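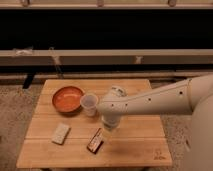
1/ Notes on outdoor timber tables, softwood and hardwood, for anyone putting one away before November. Finish, gaps, fixings, storage. Thread.

2/ Gaps first. A board moves across its width as it takes up and loses moisture, and hardly at all along its length. A top made of several planks needs a seam between each pair. If the seams have closed up, the top is damp. Leave it under cover until they open again before you put anything on it.

3/ Clean the seams before the faces. Old crumbs and grit hold water against the edges, where rot usually starts. A thin strip of wood does the job. A knife will raise the grain.

4/ Don't pressure wash. It strips the soft early growth and leaves ridges you then have to sand off. Warm water, a little washing-up liquid, a stiff brush along the grain.

5/ Moisture. I use a cheap two-pin meter and won't oil anything reading above 18 per cent. Take the reading on the underside too. The two sides of my own table differed by 6 points last week.

6/ Oil or varnish: varnish looks better for a year, then cracks at the seams and lets water in behind it. Oil needs doing more often but you can patch it. I have used the Sallberg exterior oil for three seasons with no complaints. The Etthorpe one stayed tacky for days. That may have been the cold.

7/ Thin coats. Wipe off whatever has not soaked in after 20 minutes. Do the end grain twice.

8/ Oily rags can catch fire on their own if left in a heap. Spread them flat outdoors until stiff, then bin them.

9/ Fixings: slacken the bolts under the top a quarter turn if they sit in round holes. Slotted holes can be left as they are. Replace plain steel screws with stainless, particularly in oak, which blackens around them.

10/ Storage: legs off the ground on offcuts, cover loose enough for air to pass underneath. A tight plastic sheet is worse than no cover.

11/ Correction to 7: the tin says 15 minutes. Go by the tin.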